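6. Working rules for the folding cell

I wrote this part after setting up two of these cells at Flondbridge, so it's the stuff I really do every shift.

1. Wipe the table and lay one piece of fabric flat. Then bring the fingers in open and low.
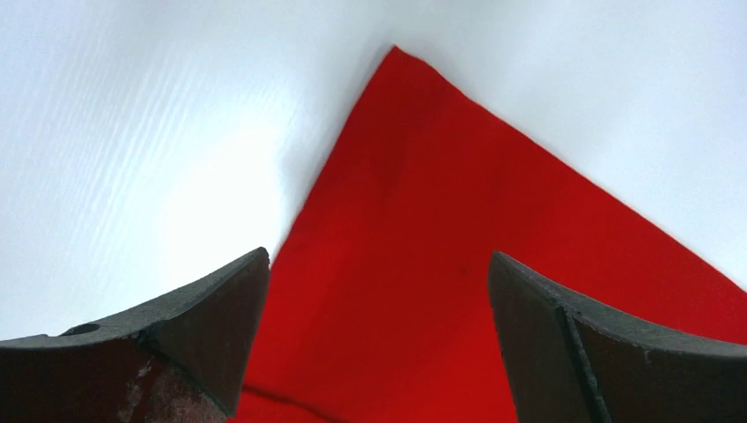 Do I need to stop the arms to straighten a corner by hand?
Every time. Press stop, wait for the Zivton controller to show 221, then reach in.

2. Check your cables before each run — wrist to base, both arms. You want enough slack for a full reach, and no loop that can snag a rail.

3. Keep finished stacks and the basket toward the back corners. I like the middle kept for the piece I'm working on.
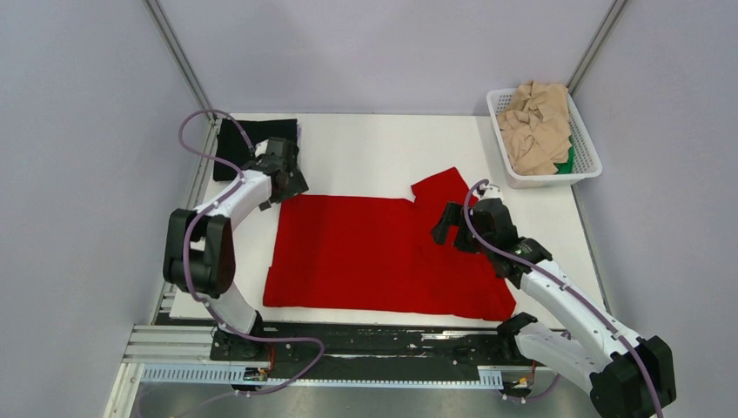
Kastance Set-Up Guide, Issue 11, page 332

Caution: Never lean over the front beam with the power on, even if both arms look parked. I keep my sleeves rolled up too!

4. Run new moves at slow speed first. If one arm is down on the cloth, I keep the other one clear of it until its turn comes.

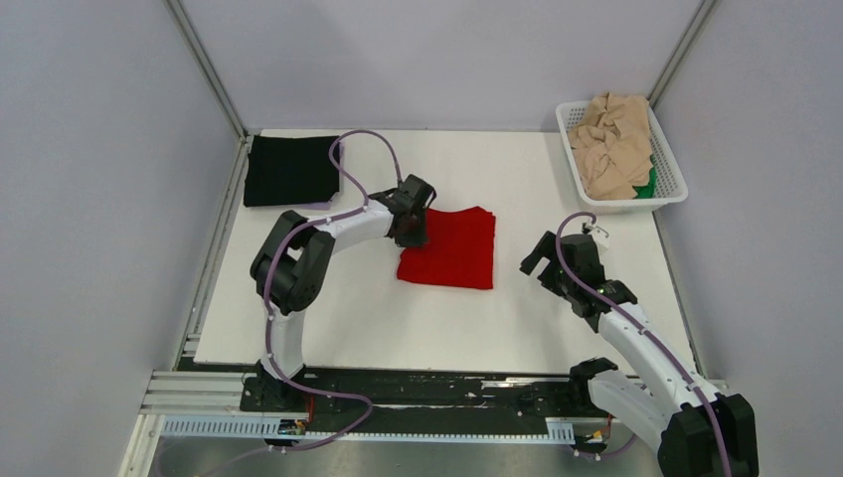
How often should the finger tips be checked?
At the start of each shift, and again after any bump. Swap them if you feel a rough edge — the Bepari spares fit fine.

Note: Write down every stop in the log, even the silly ones.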